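Can a Robot Put Away the Groceries Yet? What Stacking Blocks Taught Us
Student project report, Tarek Zaki and Eusebio Usuga
Vernport, 2 September 2026
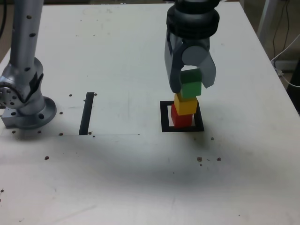
Why we picked chores

Our question sounded easy when we wrote it on the sign-up sheet: are machines ready to do the boring jobs at home and in a small shop? We both have part-time jobs where half the shift is shelving (Eusebio at a corner grocery, Tarek in the stockroom at Skusby), so we had opinions before we had any data. Tarek thought robots would be there in a year or two. Eusebio thought they'd still be chasing the first can of beans.

You can't bring a whole grocery aisle into a lab, so we boiled shelving down to its smallest piece. Pick up a thing, put it on top of another thing, let go, and don't wreck what you already built. Four cubes, red at the bottom, then yellow, light green and dark green, inside a black square on the table. We called the task Neltent, a name that came from a typo and stuck.

What we ran

We did 179 full tower attempts over the project, which came to 673 separate cube placements, because plenty of towers never got to the top. A placement counted if the cube stayed up after the fingers opened. A tower counted only if all four cubes were standing with the bottom one inside the square. It didn't have to be pretty! A yellow cube sitting a bit to the left was fine with us as long as the stack held.

What surprised us

The top cube is the scary one. By then every small error underneath has been added up, and the gripper has to open without dragging the block sideways. We held our breath every single time, and we cheered way too loud when it worked. The worst falls came on the release, when one finger let go slightly before the other and nudged the tower over.

The second surprise was how much the starting position mattered. With the cubes laid out neatly, things went smoothly. When we set them down at odd angles, the way a person empties a shopping bag, the gripper often took hold of a corner and the cube swung as it came up. People fix that with a little twist of the wrist and don't even notice doing it.

Back to the chores

So, could this setup stock a shelf? With boxes that are all the same size and don't squash, in a spot it knows well, we think a version of it could, slowly. Somebody would still need to be close by. Bread, eggs and floppy bags of rice are a different story, and we have nothing to say about them yet except that we really want to try.

Folding towels and loading dishes look further off to us. Cubes keep their shape and have flat sides. A wet bowl is curved and slippery, and a towel is a new shape every time you touch it.

Next steps

We want to swap the cubes for empty cereal boxes and plastic cups, and then repeat the odd-angle test with those. Eusebio is already saving boxes from work. We would also like to time a person doing the same job, so that "slowly" turns into a real number in the next report.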